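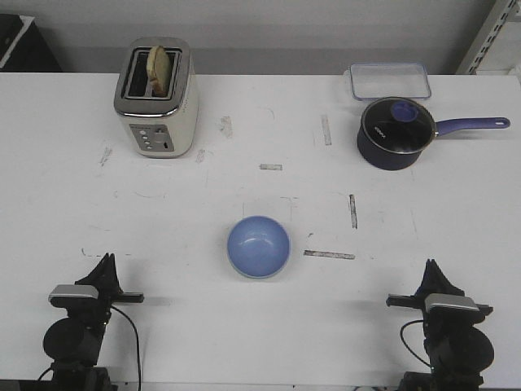
Toaster, saucepan, bowl and food container on a white table.

Pleketti Tenancy Support: Progress report to the Tsuchiya Fund
Period covered: from the start of the grant until the end of September

Introduction

This report describes the work done with your grant in Admont and Ollside. The purpose of the grant is to help young people in the first year of their first tenancy, so that they can keep the home and do not fall into debt. We follow the order of headings that you gave us in the offer letter. The spending table is sent separately by our accountant.

In this period we worked with 56 young tenants. Most of them live in Admont, where rents are lower and more one-room flats are let. The others live in Ollside, and for them the bus is a daily difficulty, as the last one leaves Admont in the early evening.

Visits and advice

Every tenant receives a first visit soon after the keys are handed over. During this visit we read the tenancy agreement together, page by page, and we write down the meter numbers. It is slow work, but many later problems come from things that were not understood on the first day. One tenant had been paying the electricity of the flat above for several weeks, and it was corrected only when we compared the meters.

After the first visit we agree with the tenant how often we come again. Some want to see us every week and some prefer a telephone call. We have learned to ask this question again later, because a person who is confident in the summer may feel differently when the heating bills arrive.

The most common subjects of advice were rent arrears, council tax letters, damp, and disagreements with neighbours over noise. Damp has taken more of our time than we planned. We now ask for the landlord's repair log at the beginning — not all landlords keep one, but the question itself seems to help. 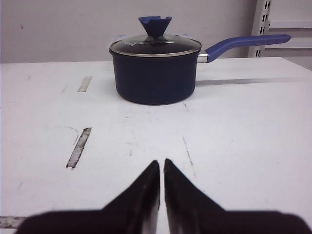

Starter equipment

Your grant includes a small budget for household goods. We spend it after talking with the tenant, and we no longer buy the same set for everybody. In the spring we gave out identical boxes and found that some of the things were already in the flat. The new way takes a little longer but less is wasted. Bedding and curtains are asked for most, followed by kitchen goods. Floor covering is also badly needed in the unfurnished flats, but it is too expensive for this budget line and we apply for it elsewhere.

Group evenings

We hold group evenings in both places. They start at 6 pm and the tenants choose the subject. So far they have chosen paying bills, simple cooking, reading a payslip, and what to do when a lock breaks. The attendance in Ollside was weak at first. We moved the evening to a room beside the bus stop and it became better, although it is still lower than we wrote in the application.

A tenant wrote on the feedback sheet: "I thought it would be like school but we mostly talk." We took it as praise.
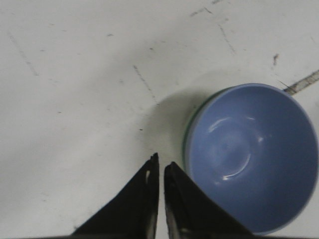
Staff

The project has two part-time support workers. One post was empty for two months, and in this time the visits in Ollside were fewer than agreed. The new worker has finished the training in housing law and now has a full list of tenants. We have not asked for the unspent salary to be moved to another line and we would like to discuss this with you.

Results so far

Five tenants have left their flats during the period. Two of them moved for work or study, and one returned to live with family by her own choice. The remaining tenancies ended with arrears, and we have looked carefully at both cases. In each of them the first missed payment happened some weeks before we were told.

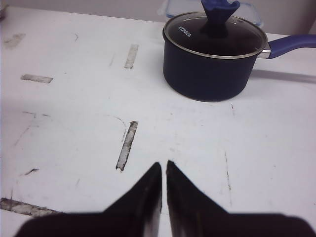

We have therefore asked the landlords to inform us at the first missed payment, if the tenant has given written permission. The larger landlord in Admont has accepted. The smaller ones prefer to decide case by case, which we understand.

Plans for the next period

Before winter we will visit all tenants who have prepayment meters and check that they are on the right tariff. We will also prepare a short guide to damp in plain language, with the words that a landlord or a council officer will expect to read in a complaint.

We would be grateful for your answer about the unspent salary before the new budget is drawn up.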